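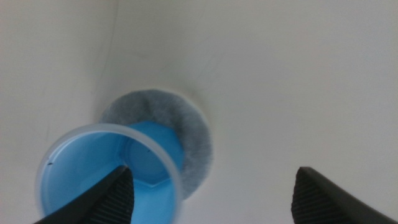

We've been gathering demonstrations for our cup task since November, and I'd love some advice from people who have been at this longer than I have. The job is simple to say out loud: pick up the cup, set it on the gray disc, let go, back off. I have 1583 episodes saved so far, all driven by hand, and the policy we train on them is lovely on a good day and hopeless on a bad one. What worries me most is the approach. With the wrist view in close like this, the left finger is already over the cup while the right one is way off to the side with a lot of white between, and the cup hides part of the disc. So the model has to work out which way to shift, from a view where the goal is half hidden, and I'm not sure my examples teach it that. When I drive, I tend to stop, wiggle, and line things up, and I suspect it is learning the wiggle! Do you all throw away the messy approaches, or keep them? I'm happy to hear that I've been doing it wrong, as long as you're kind about it.

larysa_maksymiv
Posted Friday, 9:40 pm

Re: Messy approaches, keep or toss?
bohdana.o

Welcome, Larysa, and what a nice thing to come home to on a Friday night. I'd keep them, nearly all of them. A policy never sees your tidy path for long, because it drifts a little and then it needs to know how to get back, and the only place it can learn that is from somebody recovering from a bad spot. What I would cut is the dead time. If you sat there with your hand off the controls for 2 seconds while you thought about lunch, the model sees an arm that holds still, and it will hold still for you very faithfully later on. We had one at Grutent that would pause over the part every single time, and I'm sorry to say I recognized my own habit in it.

Re: Messy approaches, keep or toss?
pylyp_p

I'm going to disagree with Bohdana, warmly as always. Keeping recoveries is fine when they are short and they go somewhere. Larysa is describing wiggles, and a wiggle has no direction to it: one time you go left, the next time right, from very nearly the same view, and a simple model will average the two and go nowhere. My advice is to split the set by hand. Put anything where you changed your mind more than once into a second folder, train without it, and see what happens before you decide. It's a dull evening's work but you can do it with the radio on.

Also, how varied are your starting positions? That matters to me more than the wiggles do.

Re: Messy approaches, keep or toss?
larysa_maksymiv

Thank you both, this is so helpful. Pylyp, I move the cup and the disc between episodes, but if I'm truthful I think I have favorites. The cup ends up over on the right an awful lot, with the disc nearer to me and well to the left, so there's a good long stretch of table to cross. Those are the ones that go well, too, and I suppose I should have put that together sooner.
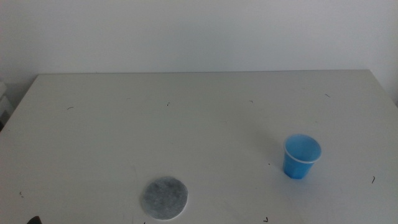

Re: Messy approaches, keep or toss?
ketsara_bunnag

Oh, those layouts are a comfortable habit, I know them well. Two things from me. First, write your positions down before the session and follow the list, even when it asks for something awkward like the cup right up against the disc. We do blocks of 20 from a printed sheet on the Diekmann arm and it took all the mood out of it.

Second, the little pen marks on your table. With a pale table and a pale wall, they are some of the only dark things there, and a model will happily use them as landmarks. I'd either wipe them off or gather a good share of episodes with a few of them covered up, and then test with them covered.

Re: Messy approaches, keep or toss?
pylyp_p

I'd leave the marks alone until the positions are sorted out. Change both at once and you won't know which one helped.

Re: Messy approaches, keep or toss?
amerley_antwi

Long-time reader, and I agree with Pylyp on the order but with Bohdana on the recoveries, so I'm no use as a tiebreaker. One small thing that helped us on the Pikberg project was starting some episodes already in close, with the fingers open and off to one side of the cup, and making one clean correction from there. You get the recovery without the dithering, and each one is short, so 5 of them fit in the time of a full run. You do have to mark them in the log, though, or somebody will come along later and think the beginnings got lost.

Re: Messy approaches, keep or toss?
larysa_maksymiv

Amerley, I'm trying that first thing Monday. I'll make the second folder over the weekend and print a sheet like Ketsara's, and the marks stay where they are for now. Does anyone shuffle the short starts in with the full runs when they train, or weight them separately?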